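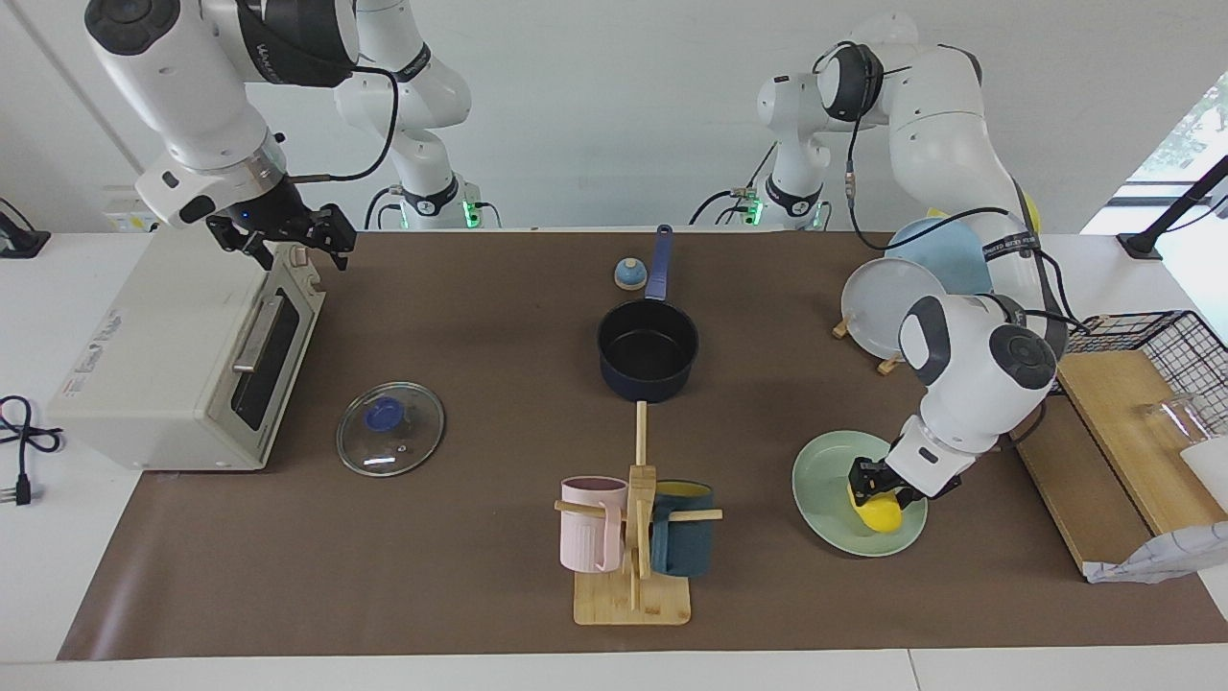

Both arms over the brown mat, left gripper on the green plate.

Pausing a two-arm policy mid-task without wrecking the recording

8/24/25

I've had the same question three times since I put our bench tooling up, so I'm writing the answer out properly. How do you stop a policy halfway through a task, poke at it, and carry on, without ending up with a log you can't use? It took me most of May to get this behaving, and a fair bit of that was me being stubborn about timestamps.

My setup is two arms on a white table, one workstation, and a control stack we call Erine. Erine talks to the arms and runs at a fixed rate. Sitting on top is Zarkari, the bit that loads a policy, feeds it camera images and joint states, and spits out chunks of actions. If your stack is laid out differently you can still borrow the idea, you'll just have to rename things.

Step 1. Split the policy loop from the arm loop

If your policy calls the arms directly, stop here and fix that first. The policy should write into a queue and the arm loop should read from it. I keep the queue at 3 chunks. Longer feels smoother, but when you hit pause you've got a big pile of stale actions sitting there and you have to decide what to do with them (throw them out, every time, trust me on this one).

Step 2. Give pause its own state

My first version just set the speed to zero. Terrible idea! The policy kept predicting, the queue kept filling, and when I unpaused, the right arm tried to catch up with everything it had missed. Now there are separate running, holding and stopped states, and holding means the arm loop keeps commanding the last joint position while the policy loop sleeps. Set hold_mode to "last_commanded" in the Erine config. There's a "last_measured" option as well, and it's fine in free space, but with a gripper pressing something onto a plate the measured position sits a little off the commanded one and you lose your contact force the moment you pause.

None of this replaces the emergency stop, by the way. Holding is a software state. Keep the real button within reach and stay out of the workspace while the arms are powered.

Step 3. Hold both arms on the same tick

This is the one that got me. I was pausing each arm in its own thread, and the gap between them was up to 171 milliseconds. Doesn't sound like much until one arm is steadying a thing and the other is still moving it. Put one shared flag in the arm loop and check it once per tick, before either command goes out. Ji-hoon Shin wrote ours and it's a tiny patch, most of which is comments.

Step 4. Mark the hold in the log

Don't stop recording. Keep writing frames and add a "held" column, 0 or 1. If you close the file and open a new one you'll spend an evening stitching them back together, and the joint velocities at the seam will be rubbish. On export, run the trim tool with --drop-held and it cuts the flagged rows, then shifts the later timestamps back so the episode reads as continuous. The untrimmed file stays where it is.

Step 5. Flush, re-observe, resume

When you come out of holding, do it in this order:

Clear the action queue.
Grab a fresh image from every camera.
Clear the policy's observation history and fill it with that fresh image.
Ask for one chunk and compare its first action with the current joint positions.
If the jump is over your limit, stay in holding and print a warning.
Otherwise go back to running, with a ramp.

I ramp over 200 milliseconds. Shorter gave me a visible twitch at the wrist.

Step 6. Check it with the replay script

Run replay_check on the trimmed file. It plots commanded against measured for both arms and lists any step bigger than the limit. My last long test came out at 1,113 frames after trimming with no steps flagged, though I'd had to loosen the gripper limit first, as grippers open and close in one go and will always look like a jump.

A couple of loose ends. If your cameras buffer frames, step 5 will happily hand you an old image, so set the buffer to one. And if you're on the Skallurbridge branch of Zarkari, the observation history setting is called context, not history, and it fails silently if you get it wrong. The Hyun branch uses the newer name and at least throws an error. I'll add the config files to the downloads page once I've taken my own paths out of them.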